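The Danden sectional, four months in

2024-06-05

I said in February that I'd report back on the sofa once the new had worn off, and a few of you have been asking. The new has worn off.

For anyone who missed the first post: we bought the Danden from the Parnar showroom out in Koltstead, after 34 days of saying we were only looking. The salesman told me cream leather is "easier than fabric, you just wipe it." I have heard this from every person who has ever sold leather furniture, and I've never heard it from a person who owns any.

You do just wipe it. What he left out is how often, and that the seat is made of long padded rolls with a stitched seam between each one. Crumbs love a seam. A damp cloth goes right over the top of them, so you end up with the narrow vacuum attachment and your face down by the cushion, wondering about your choices. I've tried a soft paintbrush too, which a lot of websites swear by. It moves the crumbs to the next seam.

Then there's the leather cream. Dinu, 29 dollars for a jar the size of a hockey puck, and it promises to "feed" the leather. I don't believe leather eats. I did one seat section and left the one beside it alone, and after a month I couldn't tell you which was which.
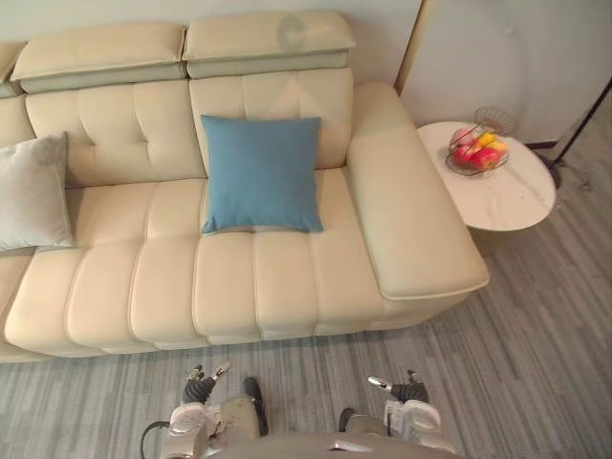 The headrests I was ready to make fun of. Adjustable headrests were a 95 dollar upgrade, and it seemed like the sort of thing you fiddle with on the first night and then forget. I was wrong about that one. I move mine most evenings. Whether it's worth 95 dollars is another matter — I'd have paid half and felt fine about it.

The wide flat armrest gets used as a table, whatever anybody promised about coasters. We have a perfectly good side table with a marble pattern on top, but the fruit lives there now and the fruit isn't moving.

Throw pillows: I still think two is plenty. The light gray one disappears against the cream, so the teal one does all the work. The showroom had seven on theirs and I couldn't see where you were supposed to sit.

Would I buy it again? Ask me after a summer in shorts. I've read the thing about leather "adjusting to body temperature" and I have my doubts.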